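In Praise of the Big Plain Table

By Vilho Koskela
3 min read

My grandmother bought her kitchen table in 1941, and I have been thinking about it all January, mostly because my wife and I are shopping for one of our own and everything we see is so terribly small. A family needs room to spread out! Homework at one end, bread dough at the other, and somebody's half-finished puzzle in between (ours stayed out for weeks, and we simply ate around it).
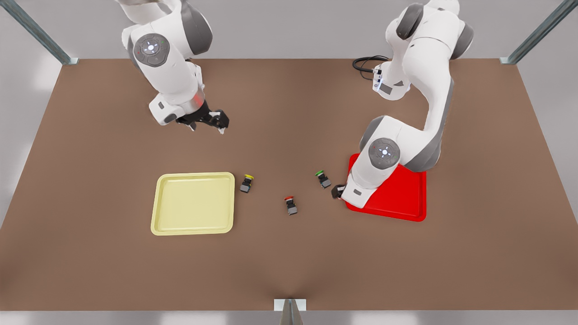
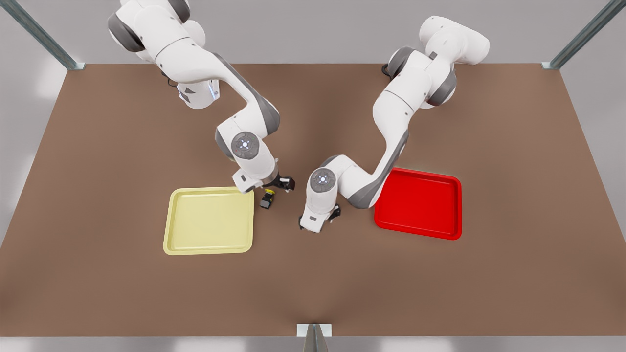 A broad brown tabletop, both times.

Leave it out

My other plea, dear readers, is to stop clearing everything away before company comes. When I visit my friends the Arellanos, I love finding their mail and seed packets still lying there, and I sit down feeling I've been let in on the day. So buy the biggest table your room can bear, even if you have to turn sideways to reach the stove.

1,248 shares | 300 comments

Recent
Why I Still Write Letters
The Long Way Home from Grodard
Soup for a Crowd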